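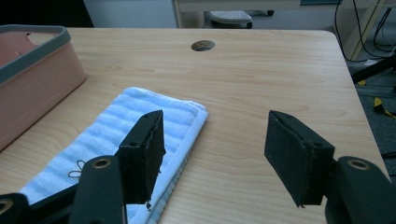
What did the students spend this term's grant money on?

Most of it went to replacement finger pads, cables and the household items used for practice tasks. The rest is set aside for the Torkasora student competition entry fee in July.

Progress since the last report

The Wonham robotics club now has two working stations. Students collect demonstrations of simple chores with hand-held grippers, and the recordings are used to train the club's arm. The target in our proposal to the Brondness fund was 1,000 usable demonstrations by the end of the school year. We have 800. The shortfall comes from the first weeks, when the recordings from the left and right grippers were out of step and had to be thrown out. The club has since changed its start-up routine, and the problem has not come back.

Towel folding and putting the folded towel in a bin make up the largest share of the set. It is a hard task for beginners. The cloth slides, and a student who is used to doing it by hand tends to move too fast.

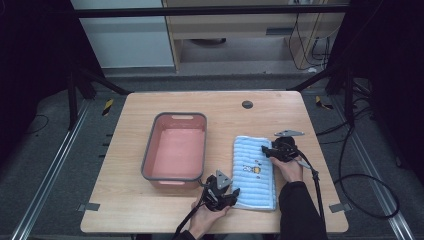

New members now practice for a full session before anything they do is kept. They work with two grippers from the start, one in each hand, and an older student checks the recordings afterward. This has cut the number of rejected runs, though it also means less gets done in the first month.

The first training run on the arm was finished last month. It completed the towel task in 9 tries out of 20, using towels it had been trained on. We have not tested it on other cloth yet.

Still open

The written guide for new members is half done. The Abeysekara workshop has agreed to cut spare mounts for us, but we do not have a delivery date. We ask to move the unspent travel money to parts, as the competition site is closer than planned.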